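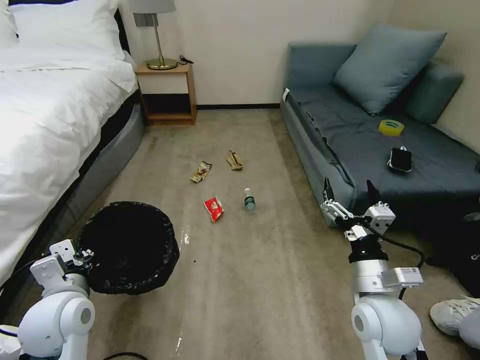
Bedside lamp and nightstand, spare room

Magnesium glycinate at night, label math

hreddy_18
The Mellor bottle lists 1,213 mg magnesium glycinate per serving. Is that the elemental dose? I take it before bed and want to log it correctly.

Dunstead
No, that's compound weight. Glycinate is about 14 percent magnesium by mass, so call it 170 mg elemental. Check the supplement facts panel, not the front.

cmottram
Only if it's fully reacted. Plenty of products are buffered with oxide, and then the 14 percent figure runs low. Look for "magnesium oxide" in the ingredients.

Dunstead
Buffered should be stated. I wouldn't assume it.

cmottram
Should be, yes. My last one had it in small type under "other."

hreddy_18
Panel says 170 mg, three capsules. No oxide listed. Does timing matter?

skirnholm
Not much. Take it with food if it upsets your stomach. I split mine, 6 weeks so far, no complaints.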